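How to check if a rental property pays for itself before you make an offer

By the Lesia Property Notes desk – October
5 min read

Quick one this month. Same math I do on every listing, usually on my phone outside the open house. You need the price, the rent and ten minutes.

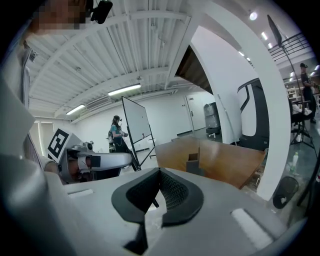

What you need first

- Asking price, and what you'd really pay
- Rent for a similar unit on the same street or close to it. Not the agent's number
- Last property tax bill (county site, free)
- HOA dues if there are any
- An insurance quote. A real one, for that address
- Your loan rate, in writing

No insurance quote yet? Stop and get one. I've seen good deals go bad on that line alone.

Step 1. Get the rent right

Look up three or four places that have rented lately. Same bedrooms, same kind of building, same parking. Skip anything furnished. Skip anything that's been sitting on the market – that's a wish, and you can't bank it.

Take the lower end of what you find. If the place is already leased, ask for the lease and read it. Check the end date. Check who pays water.

Step 2. Take off the empty weeks

Tenants leave. Then it's paint, cleaning, listing, showings. I take one month's rent out of every year. In a college town maybe more, depends when the lease turns over.

Step 3. Add up the monthly costs

Using a two-bedroom I looked at in Manalastas as the sample. Costs before the loan:

Property tax: $362 a month
HOA: $326 a month
Insurance, repairs and management: $937 a month all together

That last line looks high. It's an older building and the quote came back ugly. Repairs is the part people leave out, so put a number in even if the place was just redone. Water heaters don't care about new countertops.

Management goes in too, even if you plan to do it yourself. You might move. You might get sick of it.

Step 4. Add the loan payment

Principal and interest only, taxes and insurance are already in the list above so dont count them twice. If your lender's sheet shows one big payment, ask them to split it.

Run it again at a rate one point higher. If the deal dies there, it was pretty thin to start with. Adjustable loan? Use the highest rate it can reset to.

Step 5. Subtract

Yearly rent minus the empty month, divide by twelve. Take off step 3. Take off step 4. What's left is your monthly cash flow.

Negative? Then work backwards. Find the price where it gets to zero and that's your ceiling. Write it down before you talk to the agent. In Manalastas my ceiling came in under the asking price by a lot, so I passed. Didn't even bother with a low offer.

Step 6. Check your cash after closing

Down payment, closing costs, first repairs. Then keep six months of total costs in a seperate account. If buying the place empties that account, wait.

Stuff that trips people up

- Taxes can jump after a sale. Call the assessor and ask what happens to the bill, don't go by what the seller pays now.
- HOA special assessments. Ask for the last two years of meeting minutes.
- Rental caps. Some buildings only allow so many rented units, and there may be a waiting list. Didex Court had 22 rentals allowed and all of them taken when I called.
- Counting on prices going up. Leave it out of the math completly. If it happens, great.

I keep all this in a plain spreadsheet, one row per listing, including the ones I passed on. Handy when the same place comes back with a price cut – just change one cell.

General info only, talk to your own tax person and lender before signing anything.

Contact | © Drarkura Media | Back to top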